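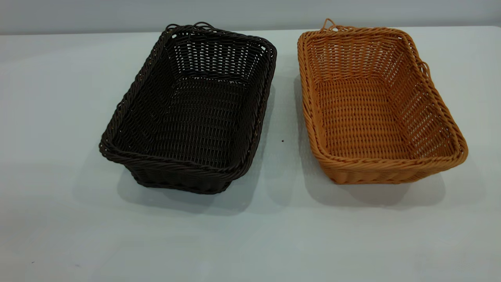
Two woven baskets, one dark brown and one honey-coloured, with nothing visible inside.

How to test a robot on a basket chore (and not fool yourself)

Updated 24 Feb 2020

Every few months a firm announces that its arm can tidy your house. Skatia has said it, Lenihan has said it, and I have yet to see either clear a hallway shelf. If you have an arm on loan or in the workshop, you can run a fair check with a pair of baskets.

What you need

Two baskets of the same general shape in different colours, a plain table, and a bag of small soft things such as socks. Woven baskets with open sides are good because they are awkward. Gaps in the weave and stray loops at the rim are just the sort of detail that a smooth plastic tub lets a machine ignore.

Step 1. Set the baskets down by hand

Leave a small gap between them and turn each one a little off square. Don't tape them down. People at home don't tape their baskets down, and an arm that needs it has told you a good deal already.

Step 2. Start with nothing in them

Run the reach on its own first. You want the fingers to come in over the opening and go back out without touching the rim. Watch the side walls as well, and keep any trailing cable away from the basket. I do nine dry runs and write down each one, including the dull ones.

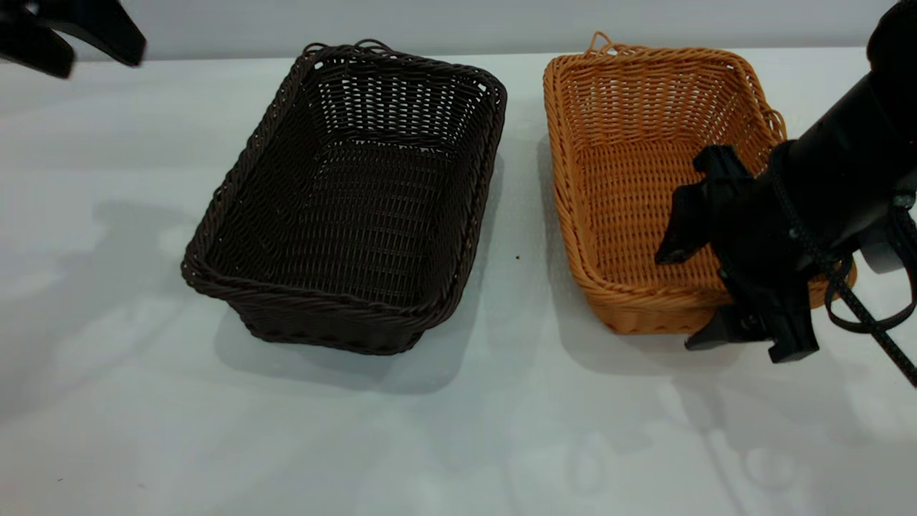

Step 3. Add the socks

Put 27 in a heap beside the baskets, light ones and dark ones mixed. Ask for the dark ones in the brown basket and the rest in the other. Stand back and keep your hands in your pockets. If you nudge a basket straight halfway through, start again.

Step 4. Move the baskets and repeat

Most demos fall down at this point. Swap the two over, turn them the other way, and run the same program. The Nirholm kit I tried did well enough in step 3, then went on dropping dark socks where the brown basket used to be.

Step 5. Ask for the baskets themselves

Have the arm pick up an empty basket and put it on a shelf. A braided rim is thick and uneven, and a grip that suits a sock may not suit it. Allow three tries.

Reading the results

Time yourself doing the same job. I take around 3 minutes if the kettle is on. Illonico's brochure talks about 3791 hours of practice – fine, but ask how many of those were spent with the baskets in the same place. My own view is that sorting into a fixed spot is nearly there and the rest of the chore isn't. I'll run the whole thing again in March with a heavier load.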